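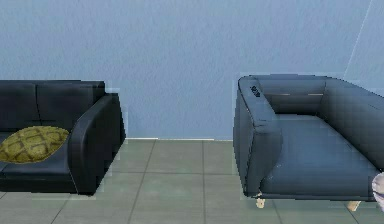
4.2 Seating and the length of visits

How long does a guest stay once the host has stopped offering coffee? Among the households in our Skukport sample, a median of 49 minutes, most of it spent saying goodbye.

We coded 1079 visit diaries for the point at which the host first signaled that the evening was over. Signals ranged from the mild (collecting cups) to the severe (changing into pajamas). Guests in armchairs left sooner than guests on sofas, a finding we would like to credit to theory but which may only mean that sofas are hard to get out of. In the tabletop part of the study, hosts and guests sat upright on dining chairs and everyone went home at a decent hour.

The sofa effect held when we controlled for age, distance traveled and whether the guest was a relative. It vanished in December, when nobody left at all. Seven diaries were dropped because the guest was still there when the recording period closed.

Ferreira's scale of parting rituals, which we used for coding, treats "Well, I should let you go" as a closing move. Our hosts did not. In most diaries the phrase opened a fresh topic, usually somebody's knee.

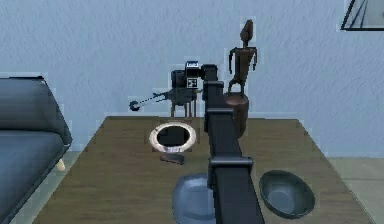

Figure 3. Table setting, Skukport study.

Rosalind Lindgren, commenting on an earlier draft, objected that we had the direction of cause backward: people who plan to stay pick the sofa, and the armchair goes to whoever already has one eye on the door. We can't rule this out. Seats were chosen freely in all but 7 visits, and in those the dog had chosen first. Assigning seats at random would settle the matter, though the hosts we asked thought it rude, and two of them wanted to know how long we were planning to stay.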